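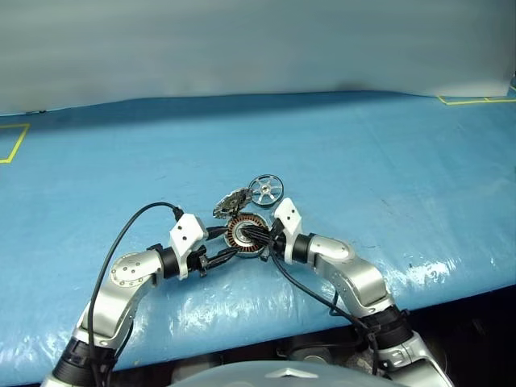 Zyanya Quezada asked at the end of last session why we bother with the stator at all when the rotor is the part that turns. Fair question, and most of this handout is an answer to it.

Unit 4: The stator on the bench

The stator is the fixed half of the motor. Current in the copper windings sets up a magnetic field, and the rotor follows it. If the windings are damaged, the motor runs hot, runs rough or does not start.

Before you pick one up
Clear the mat and keep parts inside the yellow tape. Hold the stator by the outer metal rim - never by the windings. The enamel on the wire is thin and a fingernail or a tool edge can scrape it.

Inspection
Look along each gap between the coils for chips or filings. Check the windings for dark spots, then check the rim for dents. Write down what you find before you clean anything.

Speed
Our supply is 50 Hz. A motor with two poles then has a synchronous speed of 3000 rpm. Work out the figure for four poles and six poles yourself, and bring the working with you.

Reading: Koval notes, page 14. Bench sheets go to Uliana Holovko before the next session. Unit 5 covers the rotor and bearings.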